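Section 4. Recording demonstrations in the simulated kitchen

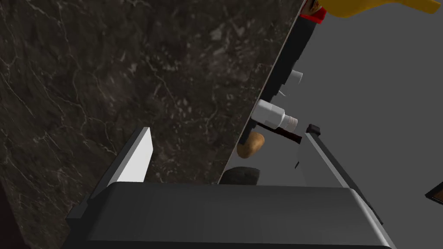
Before you record the first episode, please take a few minutes to get used to the wrist view, as it is the view that the learning system receives. The Hulell recorder does not store the room camera unless you turn it on in the session menu. In the wrist view the two fingers always stay near the bottom, and the kitchen turns when you turn the wrist, so the dark marble counter can stand at a steep angle with its edge running diagonally over the screen. This is normal. Objects such as the potato and the white bottle by the counter edge can then look as if they are stacked one over another, and new operators often move in the wrong direction. Make several slow practice moves with recording off until you can predict where the view will go.

4.1 What you need

Uddale simulator, installed as in Section 2
Hulell recorder, connected to the simulator (green dot in the status bar)
Hand controller, calibrated the same day
A task sheet from the Tuhumury kitchen set
At least 50 GB of free space on the data disk

4.2 Starting a session

1. Start Uddale first and wait until the kitchen has loaded completely. Start Hulell after that. If you do it in the opposite order, the recorder opens an empty session and you must close it again.

2. In Hulell, choose New session and type the task code from the task sheet. Use small letters and no spaces.

3. Select Wrist view as the main view. The room view can stay open in a second window, but do not look at it while you record. An operator who uses the room view makes motions that the wrist view cannot explain, and the system learns poorly from them.

4. Press Shuffle objects. The simulator puts the objects of the set in new positions on and near the counter.

5. Open the gripper fully. The recorder will refuse to start if the fingers are partly closed.

Note: Shuffle sometimes places an object where the gripper cannot reach it. If this object is the target, press Shuffle again. If it is any other object, leave it as it is. We want untidy kitchens in the data too.

4.3 Recording one episode

1. Read the instruction line at the top of the screen, for example "pick up the potato".

2. Press the record button and wait for the short tone.

3. Move toward the target at an even speed. Keep the target between the fingers as you come near. If one finger hides the target, turn the wrist a little and continue.

4. Close the fingers, lift the object clear of the surface, and hold it still until the counter in the corner shows 6 more frames.

5. Press the record button again to stop.

6. Mark the episode as Good, Failed or Discard.

One episode may not be longer than 60 seconds. After this time the recorder stops by itself and marks the episode as Failed.

Caution: Do not press Shuffle while the recording is running. The objects will jump to new places in the middle of the episode, and the file check in Gurkwood does not always find this.

4.4 Good, Failed or Discard

Choose Good when the object was lifted and held, even if your path was not beautiful. A small correction on the way is welcome – the system should also see how to recover from an error.

Choose Failed when you tried seriously but the object slipped, rolled away or was pushed off the counter. Failed episodes are kept in a separate folder and are used for training the success detector.

Choose Discard when the episode has no value: you started by accident, the controller lost connection, or you picked up the wrong object.

Do not change a mark afterward to improve your numbers. If you are not sure between Good and Failed, choose Failed and write one line in the comment field.

4.5 How many episodes

Each task needs 300 Good episodes before it goes to training. Divide them between operators if you can, as each person has a different way to approach an object. One operator should take a pause after every 50 episodes. Tired operators move faster and close the fingers too early.

4.6 Closing the session

1. Press End session and wait for the message "All episodes written".

2. Open Gurkwood and run the file check. Episodes with missing frames are shown in orange.

3. Delete the orange episodes and record the same number again, in the same session if possible.

4. Close Hulell, then Uddale.

Note: Automatic upload runs on Sunday at night. Please leave the computer on, and do not leave a session open, or its episodes will wait until the next week.

If the wrist view is black or frozen when you start, see Section 7.2.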